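November, table-clearing notes, continued

Started 9:40. Haris Omerović was out in the morning, so I did the first part alone and he can correct me later.

The task is the same as before: the table after a snack, everything lying where people leave it, and the big yellow-orange tub in the middle to collect the dishes. I write down the order because last time Haris and I did it differently and the times could not be compared.

Order that I follow now:
1. Bowls first, the dark brown one goes into the tub with the cloth inside it.
2. Then the red-orange bowl and the spoon. I lift them separately – together the spoon slides off.
3. Paper cup.
4. Food and everything that looks like food, to the back edge.
5. Sponge last. It stays on the right side until the table is free.

Open question: should the cloth stay in the bowl or lie flat on the bottom of the tub? The Melnyk sheet says flat, the Ondach sheet says nothing. I keep it in the bowl for now.

Tub label is 3501, old one was 2191. Please do not mix them, the old one is lower and the bowls stick out.

State of the table with the brown bowl in the tub and the red-orange one still at the front corner:

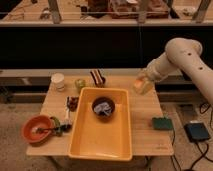
After lunch

Haris is back. He wants the spoon before the bowl. We try his order tomorrow and write both times on the same page. I still need to wash the old tub and find a dry place for it.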